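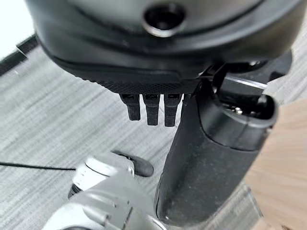

Figure 1. Wrist camera view, with the gripper's finger pad beside the lower end of a black handle. Riltik handle-approach set.

Riltik: Wrist-View Recordings for Handle Approach

Data card and release notes

Maintained by the Manipulation Group, Sternarstead
Contact: Deividas Tamošiūnaitė, data steward

Summary

Riltik is a collection of 1000 manipulation episodes recorded to study how a robot arm approaches and grasps handles on household equipment. The set was prepared to test a training method in which the loss on predicted motion is weighted by the estimated gap between finger pad and handle. The method is referred to below as gap weighting. This card describes the contents of the release, the collection procedure, the labels and the principal result.

Motivation

Earlier work by the group found that policies trained on uniformly weighted episodes tended to reach the correct neighbourhood of an object and then stall or overshoot. Most of an episode consists of free motion, and the final approach contributes very little to the total loss. Dark plastic equipment presents a further difficulty. Where the housing, the attachments and the handle are all of similar colour, the wrist view offers few strong edges apart from those against the floor or adjoining furniture. Riltik concentrates on this condition.

Contents

Each episode is stored in its own folder and comprises:

video from the wrist camera
joint positions and gripper opening, time-aligned to the video
a contact label, marking the first video frame in which an annotator judged the finger pad to be touching the handle
a gap label for each frame in the final approach, in one of 3 classes: far, near, touching
a plain-text note entered by the operator, which may be blank

The gap label describes what an annotator can judge from the picture alone. Figure 1 would be labelled near, as a narrow strip of floor remains visible between the gripper and the handle. Labels should not be read as measured distances.

Collection

Episodes were recorded by teleoperation at 2 sites, the Sternarstead laboratory and the furnished test suite at Gindbridge. Operators were instructed to approach each handle from a comfortable starting pose, to pause before closing the gripper, and to release the object in its original position. No attempt was made to standardise lighting. Curtains and overhead lights were left as the operators found them, and a number of episodes contain overexposed areas near windows or doorways.

Floor coverings and furniture were not altered between sessions. Cables may be visible in the wrist view. These have not been masked, and users who wish to remove them should do so in their own pre-processing.

Annotation

Each episode was labelled by 2 annotators working independently. Where their contact labels differed by more than 5 frames, the episode was referred to the data steward for a decision. The original labels from both annotators are retained in the release so that disagreement can be studied directly. Annotators reported that the touching class was the most difficult to assign when a black finger pad was seen against a black handle, and users are advised to treat the boundary between near and touching with caution.

Method

Gap weighting applies a multiplier to the motion loss according to the gap class. Frames labelled far retain a weight of 1, frames labelled near receive a weight of 3, and frames labelled touching receive a weight of 2. The lower value for the touching class was chosen after preliminary trials in which a heavier weight caused the gripper to close early. Frames outside the final approach carry no gap label and are weighted as far.

The policy network is otherwise unchanged from the group's standard baseline. It receives the wrist view and the arm state, and predicts a short sequence of motions. Gap labels are used only in training and are not supplied to the policy when it is running.

Result

On held-out objects at Gindbridge, the gap-weighted policy stalled less often in the final approach than the uniformly weighted baseline. The improvement was clearest for handles lying at a diagonal in the wrist view. It was weakest for handles viewed almost end-on, where neither policy performed reliably. No meaningful difference was observed in the free-motion phase.

These findings were obtained with one arm and one gripper. The group makes no claim that the same weights are suitable for other hardware.

Evaluation protocol

Users reporting results on Riltik are asked to run 5 trials per held-out object and to state the random seed used in training. A trial is counted as a success if the handle is held when the gripper has finished closing. The evaluation split must not be used for tuning the weights.

Known limitations

The set contains right-side approaches in greater number than left-side approaches. Glossy and transparent handles are under-represented. Operator notes vary considerably in detail, and spelling in the notes has not been corrected. Depth data were not collected.

Access and use

The release is available to research partners on request and may be used for non-commercial study. Redistribution requires written permission from Sternarstead. Model weights are licensed separately through the Benmoussa programme, and enquiries concerning them should be marked accordingly.

Change log

Version 3: corrected time alignment in the Gindbridge episodes; added both annotators' original labels.
Version 2: added gap labels; removed duplicate episodes.
Version 1: internal release, December.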